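Visit report: open day at the Sostau handling lab

Posted 17 Feb 2024

I had been meaning to get to one of the Sostau open days for a while. We run a small packing line with two arms on it and I wanted to hear how other people deal with stoppages. The program promised a session called "What went wrong in July," and that was the one I signed up for.

The lab is at the back of an industrial park, past a tire warehouse. Parking is poor. I ended up on the grass and walked the last stretch. You sign in at a desk, get a paper badge and a pair of safety glasses, and are asked to stay inside the yellow lines. The coffee was in the first room and people stood there too long, so the tour started late.

The first stop was the main cell. It has a full fence with one door, and the door has a lock that only releases when the arm is at rest. The arm moved plastic trays from a rack to a belt while we watched. It was slower than I expected. The guide explained that they have kept it at the lower speed ever since the July fault and have not decided when to bring it back up.

From there we went into a meeting room for the session itself.

The cell runs on a controller from Arken, and the arm program is developed in a simulator called Keluvetti before it goes on the floor. In July they were getting ready for a new tray with a taller rim. The new pick had been run 2000 times in simulation with no drops and no contact faults. It went to the real cell in the afternoon, and the arm drove the gripper into the rim of the first tray at close to full speed. One finger bent, the tray cracked, and a piece of it went over the top of the fence.

No one was hurt. The fence at that time was the lower type, and the piece landed in a walkway that people used to get to the break room. The lab treated it as a safety incident from the start and shut the cell down for 11 days.

Most of the session was about how the fault got through. The gripper had been changed in the spring for one with longer fingers. The drawing was updated and so was the visual model in Keluvetti, so on screen everything looked right. The collision model, the hidden shape the simulator uses to work out whether two things touch, was still the old one with the short fingers. In simulation the tips passed straight through the rim and no contact was logged. The controller had the old tool length as well, copied from the same file, so it had no reason to object.

They went through the simulator view next, the one the developers had been checking, with the fingers open and a flat gray background.
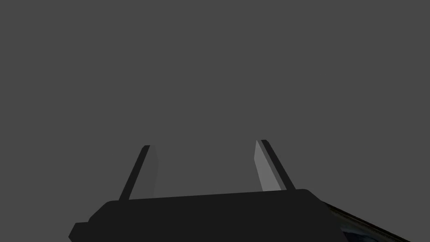 Mabuza asked why the protective stop had not caught it, and said that on their own line even a light touch on a tray will halt the arm. The reply from the front was that the stop did work, but late. The contact limit had been raised some months earlier to get rid of false stops with heavy trays, and it was never set back. At that limit the arm had to push hard before anything tripped. Mabuza said they would have wanted the limit tied to the tray type in the program, and the lab said that is how it is done now.

There was some back and forth after that on whether the simulator was to blame. The lab did not think so. Keluvetti has a setting that draws the collision shapes over the visual ones, and with it on the mismatch is plain to see. It was off by default on their install and people had left it off because it slows the display down.

These are the changes they listed. I copied them from the slide as well as I could:

Tool length, visual model and collision model now live in one file with one version number, and the controller refuses to start if the number does not match.

A new gripper or a new tray means a first run at reduced speed with the walkway closed.

The contact limit goes back to its default at every restart.

The fence has been raised and the break room route moved to the other side of the building.

Every new program gets a deliberate crash in simulation. They tell the arm to go somewhere it should hit, and if the simulator reports nothing, the program is not released.

I liked the last one best. It takes a few minutes and I think it would have caught this fault. We have never done it at our place.

I asked whether the raised contact limit had been written down anywhere. It had, in the shift log, but the shift log was on paper and the program was not, and the person loading the new program had no cause to read back through it. We have the same split at work.

After the session there was time to look at the bent finger, which they keep in a tray by the door with the cracked rim. The bend is near the root and larger than I had pictured from the talk. Lunch was sandwiches. The second tour, of the test bench, was full by then and I did not get in.

A few notes for anyone going to the next one. Book the session and the tours separately, as the sign-up form does not make it clear that they are separate. Wear closed shoes or you will be kept behind the glass. Handouts were gone by noon, but the slides are supposed to be sent to everyone on the sign-in sheet. Mine have not come yet.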